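My warehouse is moving us to hand-held gripper work and I don't know what I'm agreeing to

Posted in Work and Careers by kenta_m

I pack gift sets and toy kitchens at Clotura, second shift. In October they brought in an outfit called Pfister to "capture our expertise," which was news to those of us who didn't know we had any. Three of us got moved off the line for part of each shift to pick things up with a gripper tool that has a camera on it. Toy vegetables, mostly. You pick up the vegetable, you put the vegetable somewhere else, you press the button, you do it again. The target is 300 good picks a shift.

The pay is the same. My wrist is not the same. My lead, who I like, says the recordings will teach a robot to do the small-item station, and that the people from that station will be "elevated into oversight roles." I asked how many oversight roles. He said he'd circle back. That was a Friday and he is still circling.

There's a form to sign before we go on with it. It says the company owns the recordings forever and that I may be asked to do "related duties." So:

Is it dumb to sign? Can I ask for more money, given that I'm training the thing that gets my job? And does anyone who has been through this know what happens to the people afterward?

No union here. I'm in my third year, if that matters.

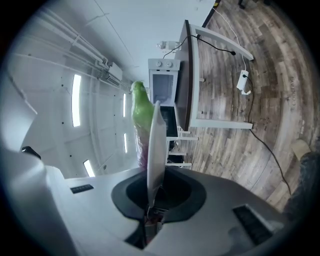
I should add that the work isn't bad. It's quieter than the line and I get to stand still. My coworker says it's like being paid to play house with somebody else's kid. I just want to know what I'm getting into before the form is due back.

Kadir Duman

I did close to this at Brekeck for most of a year, on cutlery instead of vegetables, so take it as one guy's experience.

Sign or don't sign is the wrong place to start. Ask for the form as a file, read it at home, and send back questions in an email so there's a record. The ones I'd send: Is the recording work voluntary? What happens to my regular position if I say no? Does "related duties" have a list? Do the recordings pick up faces or voices, and who outside the company gets them? You'd be amazed how much softer a form gets once somebody has to answer for it in writing. Ours lost a whole page.

On money, yes, ask. Asking for "a cut of the robot" will get you a laugh, so ask for a differential, the way you'd get one for nights or forklift. We got ours after the recording crew figured out that a person who has done it for a month makes far fewer bad picks than a new one. That's your leverage, and it's good for about as long as they still need recordings. Ask now.

On the wrist, report it this week, even if it's only sore. 300 of anything is a lot with the tool held out in front of you. We swapped hands and took a few minutes off every half hour, and our lead went along with it when the bad picks dropped. Also see if you can get a table at a height meant for a human being.

As for what happened to people: the station had around a dozen of us. The robot came, and for a good while it needed a person next to it to pick up what it dropped, so for that stretch we had the same number of jobs and one more thing in the way. Then it got better. Two people became the oversight roles, and it's decent work, with a chair. Most of the others moved to receiving or returns. A few left when their hours got cut, and I never saw a memo about those. I'm in receiving now. I miss the cutlery more than I expected.

So get the number of oversight roles, and get it before the station changes over. If your lead can't say, ask who can.

pallet_jack_off_duty

Don't sign anything. They replaced my cousin with a conveyor belt.

sililska_nights

Mostly agree with Kadir, one thing to add. I'm at Sililska, and our form had the same "related duties" line. For us it meant driving to the other building to do recordings there, 3 days a week, on our own gas. I put in for mileage and got it back, but only after I'd kept every slip. Write down where you're doing this work and when.

Also ask about training, and ask for the name of the course. They told us there'd be "a pathway." When I finally pinned them down it was a real class, the basic robot cell operator one, and the company paid the fee, 2240 dollars. There were seats for whoever asked first. I heard about it from a guy in the parking lot.

It's dull in places and the instructor reads his slides out loud, but I have the certificate and it got me onto days. The username is out of date.

kenta_m

Thanks, both of you. And sorry about your cousin. I sent the email this afternoon with Kadir's questions more or less word for word, plus the one about the course. My lead wrote back "great questions!" and copied a person I've never heard of. Wrist is going on the incident sheet tomorrow. I'll post again when I hear how many chairs there are.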